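4.3 Cap matching

We read the Venivum result with some caution. The policy was trained on 1000 demonstrations and scored on 321 trials, but a held marker tells us little about whether the right cap gets chosen.

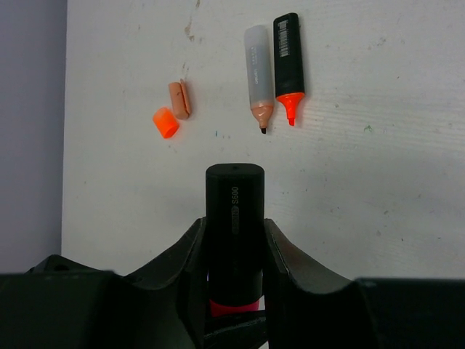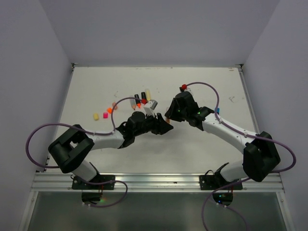 Figure 6. First: wrist view, black marker held upright. Second: fixed view of both arms.

Our score therefore splits grasping from matching -- earlier Llanos runs merged the two. We doubt the merged numbers say much about matching at all.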